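The last shop in Penner

The woman who runs the village shop in Penner would like it known that she never meant to. She came for a fortnight to look after her aunt's cat. The cat died, the aunt moved to Verkitz to be near a proper hospital, and the keys stayed in her coat pocket.

"I kept meaning to post them back," she says. "Then the bread man turned up and somebody had to sign for the bread."

We are talking in the stockroom, which doubles as her office and, on Sunday mornings, as the queue for newspapers. Penner has 2580 residents if you believe the sign on the main road. She doesn't. The sign, she points out, also promises a railway station.

Ask what sells and she has the answer ready, having plainly given it before. Milk, stamps, firelighters, headache tablets. The tablets do best after parish meetings. She would dearly like to sell olives, and has tried on two occasions, and has eaten a great many olives.

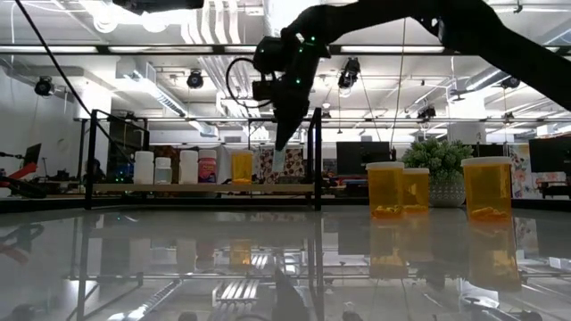 The nearest chemist is 7 miles off in Verkitz, and the bus goes when it feels like it. So for years the shop has taken in prescriptions for people who can't get there, under an arrangement she describes as "perfectly legal and incredibly boring". There is a form. There is a second form to say you have read the first.

"People think the gossip comes over the counter with the bacon," she says. "It doesn't. I know who's poorly and I don't say a word. What I will tell you is who buys the expensive biscuits and hides them under a cabbage."

I ask whether she worries about Sikance, the supermarket chain that opened beside the bypass in April. She gives me the look I imagine she gives people who pay for a pint of milk with a fifty.

"They sent me a voucher," she says. "Ten per cent off. I used it. Very nice melons."

The chain has hurt her, though, and she doesn't pretend otherwise. Takings dropped by £3265 in the first three months, and the freezer chose that summer to pack up. She went to Prindora, the wholesaler, to ask for longer to pay, and was given an extra 10 days and a calendar with kittens on it. The calendar hangs over the kettle. It is still showing the month she got it.

What saved her was parcels. Half the village is out when the van comes, and the other half doesn't like answering the door, so she takes the lot. At Christmas she had a rowing machine behind the till for a week and served everybody round it.

"I got quite fond of it — I used to put the eggs on the seat."

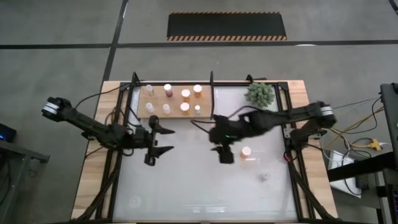
Two arms over a white work surface, with two rows of containers.

She has no plans to retire, or none that she'll tell a stranger with a notebook. Her aunt, now 88 and in fine voice, rings every evening at closing time to ask what was taken and whether the back door is locked. The answers are "not enough" and "yes".

Would she do it again, knowing what she knows? She thinks it over while pricing a tray of tinned peaches, and gets to the end of the tray.

"I'd have taken the cat home with me," she says. "Started from there."

The bell goes on the shop door. It's a man wanting olives.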